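Visit to the Genbridge showroom and stores, Jollthorpe

Dec 12, 2024

We went over to Jollthorpe to look at bathroom fittings for the guest house at Plunau. There are 53 rooms to refit over the next two winters, and the pans and cisterns in most of them date from the original building. Horácio Aguiar came with me because he will be doing the plumbing, and he had a list of measurements which turned out to be more use than the brochures.

Genbridge is on the trading estate north of the town. Take the second entrance, as the first only goes to the loading bays. Parking is free. The front door opens on to a small reception with a counter and some tile boards, and you sign in there before going through.

Belmiro Meireles met us and took us round. He has worked on the sales side for a long time and before that he fitted bathrooms, so he could answer most of Horácio's questions without going off to ask. We had booked an hour and were there for nearly three, including a cup of tea.

The tile boards first. Most of the floor tiles are kept upstairs in sample drawers, and you can pull out as many as you like and lay them on a bench under a daylight lamp. I had wanted a pale floor for the ground-floor rooms but changed my mind after seeing how the lighter samples showed up scuffs from our shoes. The greys were better. Belmiro said the matt stone finishes are the ones hotels tend to reorder, and that the polished ones are mostly sold for walls now. We took four sample tiles home in greys and one in a sand colour, on loan until the end of the month.

After that we went through to the display area at the back, which is where they stand toilets out on a tiled floor so that you can walk up to them. It is more like a warehouse than a shop, with a high metal ceiling and long strip lights, and it was cold enough that we kept our coats on. I would rather see things like this than in a made-up bathroom with towels and a plant. You can crouch down by the pans and look at them closely, and Horácio spent a good while doing that.

There is quite a difference between the one-piece smart toilets and the plain compact ones when they are next to each other. The smart kind is rounded all over and has very few joints for dirt to collect in, so it should be quick to wipe down. It also needs a power supply close by, and in an old building that means chasing out a wall in every room. Horácio had already ruled them out on those grounds. I asked for a price anyway. The Halim one-piece model came to 572 pounds before fitting, which is well over what we have allowed for each room, and the electrician would be on top of that.

The compact units are much nearer to what we need. Our smallest bathrooms are under the stairs and along the back corridor, and the door in those only just clears the pan as it is. Every few centimetres off the projection helps. Horácio measured one of them three times, once with the lid up, and wrote it all on the back of his list. He wanted to know whether the lid could be taken off for cleaning and it can, with a button on each side of the hinge. He also asked about spares. Belmiro said hinges, seats and flush valves are held in Jollthorpe and go out the next working day. Larger parts come from the factory and can take longer, so he suggested buying a spare cistern lid or two with the main order - they get dropped.

We talked about flushing as well. None of the display models are plumbed in, but there is a test rig in a side room with a pan connected up, and they will swap in another model if you ring a day ahead. We had not known to do that. The one on the rig was a wall-hung pan that would not suit us, though it was useful to hear how loud it was. Noise matters at Plunau because the bathroom walls are thin and several of them back on to the bed in the next room. Belmiro recommended a slow-fill inlet valve, and we have added it to the quote.

The stores are next door, across a yard. Pallets come in at one end and orders are made up at the other, and each box is opened and checked for chips before it is taped up again for delivery. We saw a basin rejected for a mark I could hardly find. It goes on a shelf of seconds, which are sold to the trade in August at a reduced price. Horácio was interested in that for the staff bathroom.

A few notes for anyone else going. Bring your own tape measure and a drawing of the soil pipe position, with heights. Wear something warm. There is a toilet for visitors off reception (the ones on display are for looking at only). The café on the estate shuts at two, so eat before you go or drive back into Jollthorpe, where the bakery by the bridge does rolls and soup.

We have asked for a written quote for the compact model in white, with soft-close seats, delivered in 3 lots so that we do not have to store everything at once. The old coal shed will take one lot if we clear out the bicycles. Belmiro will hold the price until the spring. Before we commit, Horácio wants to fit one in room nine and leave it in use for a few weeks, and Genbridge have agreed to sell us a single unit at the same rate for that. He is collecting it himself in the van when he returns the tile samples.
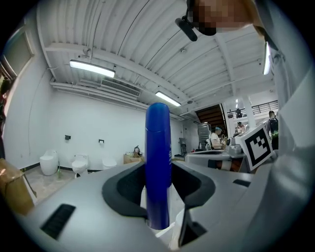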